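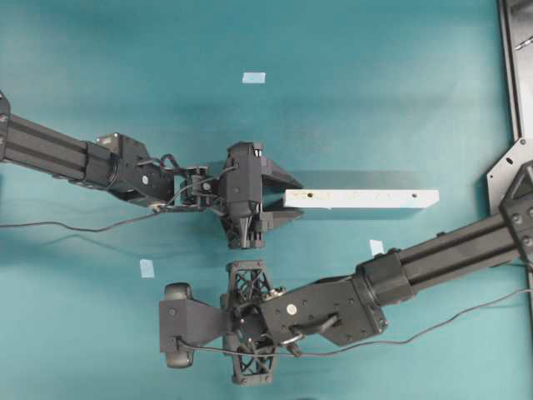 Karska grippers on a two-arm bench, one jaw closed on the end of a white block.

Karska Parallel Gripper, Bench Pair
Sold by Ridgeway

The Karska is a small two-finger gripper for light tabletop arms. We sell it in pairs, since most customers put one on each arm for handover work. Each kit has two grippers, two sets of fingers, cables and bolts.

Asnakech Teshome ran our pair through 800 pick-and-pass cycles in February, using flat blocks and small round pieces. Her notes are the basis for most of this page. Flat stock is the easy case. Passing a tall piece from one arm to the other takes more setup, mainly in wrist angle.

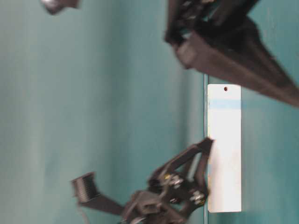
Can I use two different finger types on one pair?
You can, as long as you enter each finger length separately in the controller. The default assumes both sides match.

Opening speed is set in software. Asnakech started at the factory value and slowed the receiving arm for the last part of the approach — the block stayed straighter that way. She dropped 58 pieces over the full run, most of them before that change.
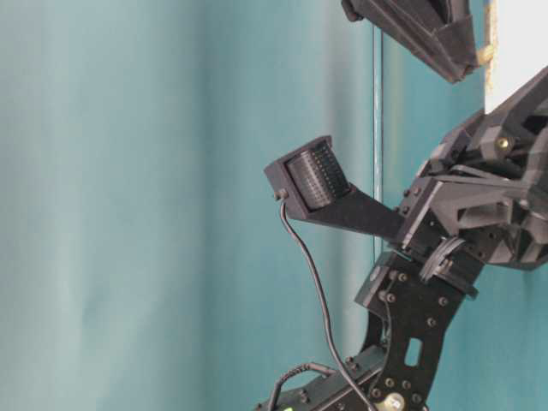
CABLES & MOUNTING

Leave a loose loop at the wrist so the joint can turn through its full range. Cables tied down short were the cause of both stoppages in our run. Check the mounting bolts after the first day of use, then monthly.

The Karska works with Ponico and Sundance controllers. Ponico needs the adapter cable, sold separately. Sundance plugs in directly but has no force readout on older firmware. Set the open position again after any finger change.
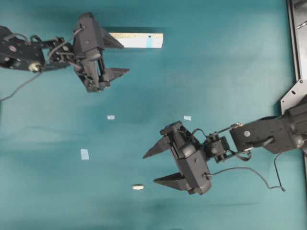
Both grippers open over the bench, white block at the upper left.

Lead time is two weeks. Spare fingers ship from stock.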